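Finishing a beech desktop: hardwax oil or water-based varnish?
Forum: Furniture and Finishing

tomoyo_ichikawa
Posted 6/27/22
I have a solid beech top to refinish, 325 mm deep at the narrow end and a good deal more at the other. The old varnish has been sanded off to 180 grit. The top will live in a spare room and be used for sewing and paperwork. I am undecided between Stemano hardwax oil and Zultton water-based varnish in satin. My priorities are low yellowing and being able to repair a small area without stripping the lot. Humidity in the room swings a fair bit in January when the heating is on.

plainsawn
Hardwax oil. Two thin coats, 10 hours between them, and buff off all the excess. Local repair is the whole point of it. Sand the mark, wipe on a little more, leave it overnight.

Ogura
I would go the other way. Oil darkens beech more than people expect, and the pinkish cast gets stronger. Water-based varnish stays close to bare wood. You need 4 coats and a light rub with a grey pad in between. The first coat raises the grain, so wet the surface with a damp cloth beforehand, let it dry and knock it back.

plainsawn
The darkening depends on the oil. Some have a trace of white pigment for pale timbers. Patch repairs in varnish always show a ring.

Ogura
They show a ring if you stop in the middle of the board. Take the repair to a glue line and it disappears.

tomoyo_ichikawa
Useful, thanks. The colour I am after is a pale one with the grain still readable, close to this table.

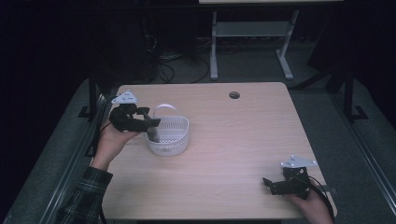
Nanami Hamada would treat the cable hole as a separate job whichever finish goes on, the end grain in there being the first place to take up water – two extra coats with a small brush, before the flat surface is touched. She also wants to know whether the underside is getting the same finish as the top.

tomoyo_ichikawa
I had not planned to do the underside. Is it needed on solid timber this thick?

Ogura
Yes. Finish one face only and the two faces exchange moisture at different rates, and the board cups. Same number of coats on both.

plainsawn
Agreed on that, for once. Also check the fixings. If it is screwed tight to a steel frame it will split whatever you put on it. Slotted holes, with washers.

altel_bench
Ran Altel discs on a beech worktop last year and went up to over 2,000 grit between coats. Waste of time. The next coat had nothing to key to and peeled near the front edge. Stop at 240 on bare wood.

Ogura
240 is fine for varnish. For oil I would stop at 150.

plainsawn
150 leaves visible scratches across beech. 180 is where she already is and it suits either product.

tomoyo_ichikawa
Staying at 180, then. I will do a test piece of each on an offcut, both faces, and leave them by the window for a month before I buy a full tin.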